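Moving the house to wired backhaul

The mesh system lasted two years before I gave up on it. Speeds next to the main unit were fine. Upstairs they fell by half in the evening, and video calls with Marius Surdu froze every Monday at the same point in his status report.

The cause was ordinary. Each wireless hop shares airtime with the clients, and the wall between the kitchen and the stairs is brick. Changing channels moved the problem by a few minutes. Cable fixed it.

I ran 2 lines of Cat 6 through the old phone conduit, one to the landing and one to the back bedroom. Danuta Mazurek lent me her tester, and it found a swapped pair in the second line - my crimp, redone in ten minutes.

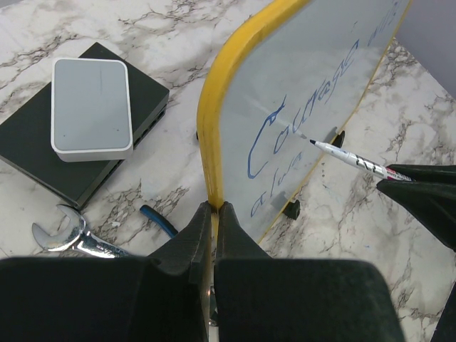

Does the switch need to be managed for this?
An unmanaged one is enough unless you want VLANs, and I don't have a use for them at home.

Configuration was short. I turned off DHCP on the secondary access points, gave all of them the same network name, and put neighbors on different channels. Transmit power went down to medium so phones would let go of the far unit sooner. The log had 1,043 roaming failures for September. I will compare after a full month on cable.

Still to do: label both ends of each run, and move the modem off the shelf above the radiator.

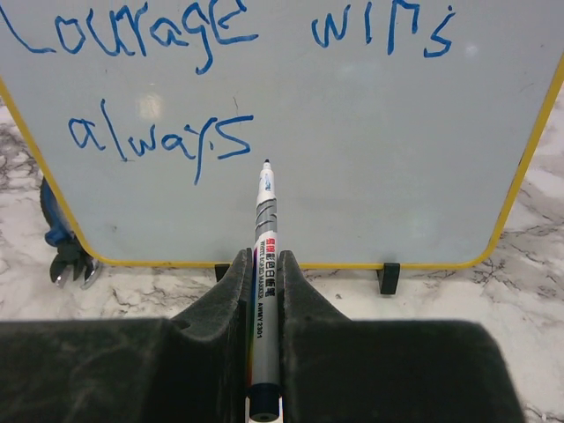 Marker on whiteboard, kitchen counter.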